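Ticket: Letter tracing pages print with the bottom row missing
Product: Bunting printable packs (Pre-K and Kindergarten)
Status: Waiting on customer, then reopened, now closed
Handled by: Tullio Testa

Customer message

Hi, bought the Summer Letters pack for my Pre-K group. Downloads fine, opens fine. But when I print the tracing pages the last row is gone. Just gone. Page shows A to W and then half of the X line. Same on the number pages, the 9 is sliced through the middle. Tried it 3 times. Coloring pages are OK, weirdly. Need these for Dinthorpe summer group and we start early July so kind of in a rush, thanks

First reply, 9:40 am

Thanks for writing in. Sounds like a paper size mixup. The tracing pages go closer to the edge than the coloring pages do, so those get clipped first.

Please check:
Paper size in the print window says Letter, not A4 or Legal
Scale says "Fit" and not "Actual size" or 100%
Printing from a PDF reader, not straight from the browser tab

Let me know which printer and which reader too. - Tullio

Customer message

Paper was on Letter already. Scale was 100, changed to Fit. Now the whole page prints but it's small and way over to the left, and the tracing lines are too skinny for my kids. They're four, they have fat crayons. Was printing from the browser, didn't know that mattered. Printer is the Tesell one in the school office, don't know the model
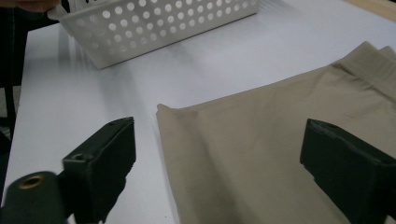

Also forgot to say, the cut and paste pages have the same thing. The little picture squares at the bottom lose their dotted line so the kids don't know where to cut. I drew the lines in by hand for 6 sets and I am not doing that again

Second reply, 11:15 am

Ok that helps. Off to the left usually means the file thinks it's a different size than the paper. Opened your copy from the order page and you have the old one. The pack was redone with wider margins and your link is still pulling the version before that. Our mistake.

Sent you a new link. Steps:
Delete the old file from your downloads folder (same file name, easy to open the wrong one)
Download the new one
Check the cover, it should say "edition 4" in the bottom corner
Open in a PDF reader, print page 3 only as a test, scale 100%

Don't use Fit with the new edition, it shrinks the tracing lines and you're back to skinny letters.

Customer message

Cover says edition 4, good. Page 3 is perfect, all the rows there. Printed the full pack and tracing is good, numbers good. Cut and paste STILL missing the dotted line on the beach page and the ice cream page. The others are fine

Internal note

Checked both pages. Dotted line is there on screen but it's set as a hairline in very light gray, rest of the pack uses a thicker black one. Draft mode on an office printer just skips it. Asked Nirirel to swap the line style on both - they did the layout for the new edition. Should check the Fall pack for the same thing, it was built off this template.

Third reply, 2:30 pm

Found it. Those two pages have a thinner cutting line than the others, and draft or toner saver mode drops it completly. Two ways to go:

Quick one - turn off draft / toner saver and reprint just the beach and ice cream pages
Or wait for the fixed file, I'll send it as soon as I have it

Customer message

Toner saver was on. Office has it locked and I can't change it. Will wait for the file, we don't do beach till the second week anyway

Fourth reply, 4:05 pm

Fixed file attached. Only the two pages, no need to redo the whole pack. Line is now black and same thickness as the rest. Tested here with toner saver on and it shows up fine.

If you laminate the tracing pages, print them single sided, the back shows thru on thin paper.

Customer message

Printed both, dotted lines are there. Laminated one tracing set already and the dry erase wipes off ok. Is there a lowercase set to go with this? Can't find it on the site

Last reply

Yes, it's under Kindergarten and not Pre-K. Search "small letters". Same margins as your new file so same print settings, 100% and Letter.

Closing this one. Reply here if the lowercase pages act up and it'll reopen.

Tags: printing, margins, old link, cutting lines
Follow up: Fall pack cut and paste pages, line check - open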